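How many demos before you train? (hand-held gripper, sorting toys into a box)

By Faustino Espinoza, 16 Mar 2020
2 min read

fespinoza
We have 600 demos of one task, soft toys and small packets off a bed and into a cardboard box. Is it worth training on that now or should I keep collecting? All 600 are from two bedrooms.

montes_k
Train now. You learn more from one bad policy than from another week of picking up toys.

dulix
Disagree. Two rooms is too few. At Goltby we went to 11 homes with fewer demos in each and it did better in a new house than our big single-room set from December.

montes_k
He can't know what he's missing until he runs something.

fespinoza
I can get into 8 more homes, but setup takes most of a morning. Do you reset the pile the same way each time?

dulix
No. Dump it out and leave it how it lands. Mix soft things with packets too. If it's all plush, the grip never has to change.

fespinoza
Mine are mixed already. One of the starts: 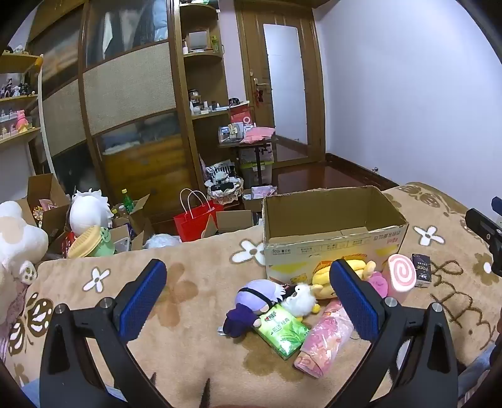 Start of a demo, box open behind the pile

ziltau
Good mix. I'd watch the patterned blanket though. Do some on a plain sheet.

montes_k
Or leave it. Real beds have patterns.

ziltau
Sure, but not the same pattern 300 times.

fespinoza
OK. Training on what I have tonight, then new rooms and bedding.

Last updated: 16 days after first post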